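Meltine Descaling Solution for Capsule and Espresso Machines
Product code 477. Supplied by Vainio Catering Care.

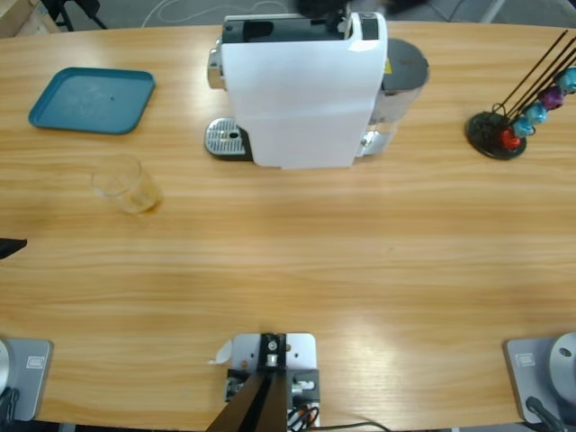 How often should a capsule machine be descaled?

Every three months in hard water areas and every six months elsewhere, or whenever the machine's own indicator calls for it. Machines in shared kitchens and meeting rooms may need more frequent treatment.

Product description
Meltine is a liquid descaler based on citric and lactic acids. It removes limescale from the boiler, the pipework and the outlet of domestic and light commercial coffee machines. The solution is free from added colour and perfume. It is not intended for cleaning milk systems, for which Meltine Milk Line Cleaner should be ordered separately.

Pack sizes
Bottle, 2 doses
Bottle, 5 doses
Refill container for workplaces, supplied to account customers only

Directions for use
Remove any capsule and empty the drip tray and the used capsule container. Pour one dose into the water tank and fill with cold water to the level stated in the machine manual. Place a vessel large enough to hold the full contents of the tank beneath the outlet. Start the descaling programme. Where the machine has no such programme, run half the tank through, switch off, wait for about 5 minutes and run the remainder.

Rinse the tank thoroughly and run 2 full tanks of fresh water through the machine before making drinks. Wipe splashes from the housing and the surrounding worktop at once. Marble, limestone and enamel can be marked by the solution and should be covered beforehand.

Safety
Causes eye irritation. Keep out of the reach of children. Do not mix with bleach or other cleaning products. In case of contact with the eyes, rinse with plenty of water and seek medical advice if irritation continues. The full safety data sheet is available on request.

Storage
Store upright in the original bottle, between 5 and 25 degrees, away from direct sunlight. Once opened, the bottle should be used within one year.

Ordering and delivery
Orders are dispatched from the Trerkalden warehouse. Customers in the Fusness area may collect by arrangement. Unopened bottles may be returned within the period set out in the terms of sale.

Contacts
Sales and workplace accounts: Raili Turunen
Technical questions and safety data sheets: Jarmo Sjöberg
Returns: Jamila Kodikara

Page last revised 2024-11-07. The label on the bottle takes precedence over the directions given on this page.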